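Can a machine do a chore yet? Any chore?

gasketcase
Monday
My brother-in-law has informed me that in 3 years I won't be loading my own dishwasher. This is a man who has owned a Scanlon floor mop for 2 years and still carries it over the threshold like a bride. So I put it to the board. Has anybody here seen a machine do a household job start to finish, without a person standing next to it looking nervous?

Prellia_owner
Define household job. My washing machine does a pretty good one.

gasketcase
Putting things where they go. Cup off the counter, into the cupboard, door shut.

tinsnips34
We have arms at the shop in Clukness. They pick the same bracket out of the same tray all day and they're great at it. Turn the tray a little and you get a fault light and a phone call to Cillian Moriarty, who bills from the moment he finds his shoes. Your kitchen is nothing but turned trays.

marrowbone
That's an old-arm problem. The newer ones learn from people driving them through the job over and over. You don't program where the tray is anymore.

tinsnips34
You program it with a person's entire afternoon instead. Got it.

marrowbone
Once. Then every arm has it. How long did it take you to train your last apprentice?

tinsnips34
He could find a cup on day one.

lowboil
I'm with marrowbone, mostly. A lot of the practice happens in simulation now, with two arms, a tabletop and ordinary kitchen clutter. A green cup, a toaster, a potted plant in the way, a cabinet with a bar handle. One hand has the cup and the other is over by the handle. 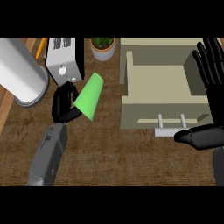

What I don't buy is the jump from there to my house. A simulated cup never has a spoon stuck to the bottom of it. I'd guess shops get useful two-handed machines well before kitchens do, and 30 years wouldn't shock me for the kitchens.

Prellia_owner
The Grillanora people told me their grill cleans itself. It has a brush on a motor. I clean the brush.

gasketcase
So that's a no on the dishwasher.

marrowbone
It's a "not this January."

tinsnips34
Put me down for a no. Also somebody has turned the tray again, back later.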